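Who Says It's Art?
A page for readers aged 8 to 12

Suppose you walk into a big white room in a museum. There is a pile of coats on the floor. There is a card on the wall with a title and a name. Is the pile of coats art, or did a school group just come in out of the rain?

Plenty of grown-ups would look at the card first and the coats second. Watch them next time you go. They read, they nod, and then they look. I have done it myself, and I'm not proud of it.

What is an installation?

A painting hangs on a wall and you stand in front of it. An installation takes up space, sometimes a whole room, and you walk around in it. It can be made of lights, sand, sounds, old chairs or nearly anything else. When the show is over, it usually gets taken apart. Some installations are put back together later in another city, and then people argue about whether it is still the same one.

The people who make these works often say they want to "ask questions." Fine. But you are allowed to ask which questions. If the answer is "all of them," be careful. A question about everything is a bit like a map with no roads on it.

Who picks what goes in?

The person who chooses the works for a show is called a curator. The curator decides what hangs where, what gets left out and, very often, what the card on the wall says. That last part matters a lot. Two cards can make the same thing look very different.

Try it. Say an artist fills a room with 400 paper cups. Card one says, "This work is about loneliness." Card two says, "This work is about parties." Did the cups change? No. Did you start to feel something different when you read the second card? Probably, a little. I did, and I made the cups up.

So when a card tells you what a work means, treat it as one person's opinion. It may be a smart opinion. The curator may have talked with the artist for months. Or the curator may have written it very fast the night before the doors opened, which happens more than museums like to say.

A test in Silurthorpe

The gallery in Silurthorpe once ran a show called Okix. It had 3 rooms and no cards at all. Visitors got a blank sheet of paper at the door and were asked to write the cards themselves. The gallery collected 500 of them.

One room held a row of radios, all playing very softly. Grown-ups wrote things like "memory" and "the passing of time." A lot of kids wrote "somebody should turn these up." I think the kids were looking harder. You can disagree with me. The artist, Joaquín Lagos, kept both kinds of answers and wouldn't say which he liked.

I have my doubts about that show too. Leaving the cards off sounds brave, but it can also be a way of getting visitors to do the work for free. And the gallery sold a book of the best answers afterward.

But does it cost a lot?

Sometimes. A price tells you what someone was willing to pay. If a person pays 2,000 dollars for a chair hung upside down, you know one thing for sure, that the person had 2,000 dollars. You don't know yet if the chair is any good. Cheap art isn't always better, either. Some of it is just as dull and easier to carry.

Things to try on your next visit

Look at the work before you read the card. Count to twenty slowly if you need to.

Walk all the way around it, if the museum lets you. Stay behind the line on the floor.

Say out loud what you notice. "It's big and it hums" is a perfectly good start.

Now read the card. Do you believe it?

If you don't like the work, say why. "It's boring" is where you begin. Boring how? Too slow, too empty, too much like the last one? 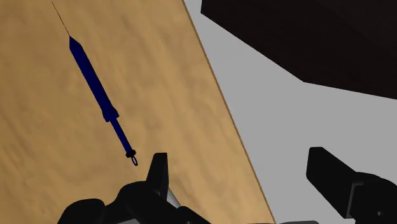 Delia Gallardo: My son is nine and read this before our trip in September. He refused to look at a single card until the gift shop. I'd like to stick up for the people who write them, though. Some works make no sense unless you know where the artist lived or what was going on there at the time, and a kid can't get that from walking around it. Could you do a page on good cards next?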